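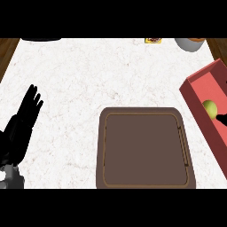

Thread: House rules for sim tabletop tasks, draft 2 (please pick holes)

Posted in: Simulation & Teleop > Good Practice

kastari_nuala
Hi all! Draft 1 got a lot of useful grumbling, so I've rewritten the rules for our kitchen counter tasks and I'd love more grumbling. The still up top is from the fruit task, two arms, marble counter, red tray. I picked it because it's the kind of moment most of these rules are about: one hand up and out of the way, the other right in next to the fruit.

1. The idle arm parks clear of the work. Raised, fingers open, never hovering over the board or the tray.
2. Only one hand inside a container at a time unless the task sheet says "bimanual."
3. The work area holds task objects only. Anything for looks goes along the back edge.
4. Every object gets one name and keeps it in the task sheet, the scene file and the labels.
5. Start poses are randomized within the limits in the sheet. No hand-placing "nice" starts.
6. Failed episodes are kept and tagged. Don't delete them.
7. Review 40 episodes per batch before anything gets merged.

That's it so far. Fire away!

Nuala

gkatiyar
Love this, and I'm so glad rule 6 made it in. We had a batch at Mathur where somebody had quietly cleaned out every dropped fruit and the policy that came out of it had no idea what to do when its grip slipped. Just stood there squeezing air.

Rule 3 is where I'd push. What counts as "for looks"? You've got a bowl with something orange-brown in it along the back, plus a little yellow package. If a later task uses the bowl, is it decoration in this task and a task object in the next one? I think it should be decided per task sheet and written down, with a line that says "distractors:" and a list.

kastari_nuala
Yes, good, per task sheet. I'll add the distractors line.

slow_aslak
Going to disagree with rule 3 from the other side. Why should the clutter stay at the back at all? Real counters have junk in the middle. If every distractor lives along the far edge, the model learns that far edge = ignore, and then the first time someone sets a mug down by the cutting board you're in trouble. I'd let distractors go anywhere outside a keep-out zone around the target.

gkatiyar
@slow_aslak I agree for training data in general but these are house rules for a first task set, no? Start tidy, then mess it up on purpose in a second set. If both change at once you can't tell what hurt you.

slow_aslak
You can if you log it. We ran 4,000 episodes with clutter from day one at Lindine and sorted them by clutter level afterward. More work in the sheet, less work later. I'm not saying tidy sets are useless, I'm saying a rule that bans mess tends to stay in force long after everyone meant to drop it.

kastari_nuala
OK, that last part hits home. Proposal: rule 3 becomes two levels. Level A, back edge only. Level B, anywhere outside the keep-out zone. The sheet has to say which. Would you both live with that?

slow_aslak
Happily.

gkatiyar
Same here. Level B is going to be fun!

farahp
Newish here, hope it's OK to jump in. I do labels, so rule 4 is my favorite thing I've read all week. But can you add something for when an object can't be told apart from the render? I look at that green fruit and I'd go back and forth between lime and apple. The scene file knows, sure, but annotators working from renders don't, and two of us will write two different things. Our sheet says annotators use the general word ("green fruit") and the file name gets joined in afterward by script. Saves so many arguments.

kastari_nuala
Please always jump in! And I'm stealing that whole thing for rule 4. Do you do the same for partly visible objects? There's a dark round thing at the far left, only its lower rim showing, and I wouldn't want anyone guessing at it.

farahp
We have a tag, "partial," and no name at all if you can't say what it is from that view. Same for a hand. If one fingertip is showing at the edge you label it as the second arm's gripper, visible: partial. You don't draw in the rest of the hand from memory.

jana_modutness
Coming at this from the camera side. You need a rule about view! Look how little of the right hand makes it in. The tray runs out past the right edge too. If the action happens in the tray, I'd want the tray fully inside the view for at least one camera, for the whole episode. Call it rule 8.

I'd also fix the camera pose for the review view so that reviewers are always judging from the same place. Randomize the training cameras all you like.

gkatiyar
Hmm, does it have to be the whole episode? With a head-mounted view the tray will drift in and out, and that's kind of the point of a head view. I'd be sad to throw those away.

jana_modutness
Not throwing anything away, I said at least one camera. Add a fixed one off to the side if the head view wanders. It costs you some render time and that's all.

gkatiyar
Fair, I read too fast. I'm in.

slow_aslak
While we're on the idle arm: rule 1 needs a definition of "clear." Left hand up over bare marble with the fingers spread looks fine to me, but I've reviewed for people who would fail it for being raised at all, and others who'd fail it for resting on the counter. Pick one and give a minimum distance from the board.

kastari_nuala
We had 8 cm in draft 1 and everyone hated it, ha. I could go to 11. Measured from the nearest fingertip to the nearest task object, not to the palm.

slow_aslak
11 from the fingertip works. And does the board count as a task object when there's nothing on it?

kastari_nuala
If it's named in the sheet it counts, empty or not.

jana_modutness
I'd have said no, for what it's worth. An empty board that the task never touches is basically countertop. But I won't fight for it.

farahp
I would, a little, in the other direction! If it's in the sheet it gets a label, and if it gets a label it should get the clearance too. One list for everything.

kastari_nuala
Leaving that one open until Thursday so people in other time zones can weigh in. Draft 3 will have the two clutter levels, Farah's naming rule and the "partial" tag, Janaína's rule 8, and 11 cm for the parked hand. If anyone has a good short wording for the keep-out zone, post it here, mine is currently three sentences long and I can't get it any smaller.

slow_aslak
"No distractor may touch the shortest path from either open hand to the target at reset." Hack at it as needed.

kastari_nuala
Ooh. Taking that, with "at reset" moved to the front.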